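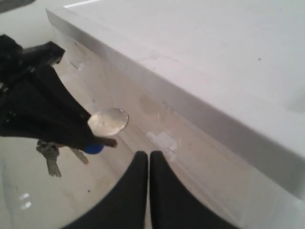
Two black gripper fingers, a folded umbrella and a small set of keys. Could a robot put these away?

CAN A ROBOT TIDY YOUR HALLWAY?

You have probably seen a video of a robot folding a shirt or loading a dishwasher. It looks great! Then you look down at your own messy hallway and wonder when one of those is coming to your house.

Before you get too excited, let's ask some hard questions.

First, the umbrella. You pick one up without thinking. Your hand knows that cloth squashes and that the pole inside doesn't. A robot has to work that out. If it grabs only the cloth, the umbrella can droop or slide or start to flop open. If it grabs the pole, it has to find the pole under all those folds. And a black umbrella is tricky to see well, since one dark fold looks a lot like the next.

Now the keys. Keys are small, flat and slippery, and they swing. Try this at home: put on a pair of thick winter gloves and pick up one key from the floor using just your thumb and one finger. How many tries did it take? A gripper with two fingers has that problem all day long.

Shiny metal makes things worse. Many robots use cameras to judge how far away something is, and a bright reflection can fool them. The flat silver disc in the picture is the kind of thing that can cause trouble. You'd just turn your head and look again.

So what about those videos?

Some of them are real, and some leave a lot out. Here are four things to check the next time you watch one.

Is it sped up? Look for a little "x6" in the corner. A job that takes 40 seconds on screen could be taking four minutes in real life.

Is a person steering? Sometimes somebody off screen is moving the robot's arms with controls. That's clever, but the robot isn't deciding anything.

How many times did they try? If a company shows you one good try, ask about the others. A robot that does a job right 33 times out of 200 can still star in a wonderful video.

Would it work in another house? Your hallway has different shoes, a different floor and maybe a dog.

What machines can do already

Robots are good at doing the same job in the same place. In factories they weld and lift and stack. At home, robot vacuums do a fair job on a clear floor – and often get stuck on a sock. Stores and warehouses use machines that move boxes, because boxes have flat sides and don't flop.

Picking up whatever happens to be lying around is much harder. People are working on it, and robots are better at it than they used to be. Will one be hanging up your umbrella soon? Maybe. I'd want to see it done in a real home, at normal speed, with no one helping.

Until then, those are still your shoes by the door.

Words to know
Gripper: the part of a robot that holds things, like a hand.
Ferrule: the hard tip at the end of an umbrella.

Page last updated 18/09/2025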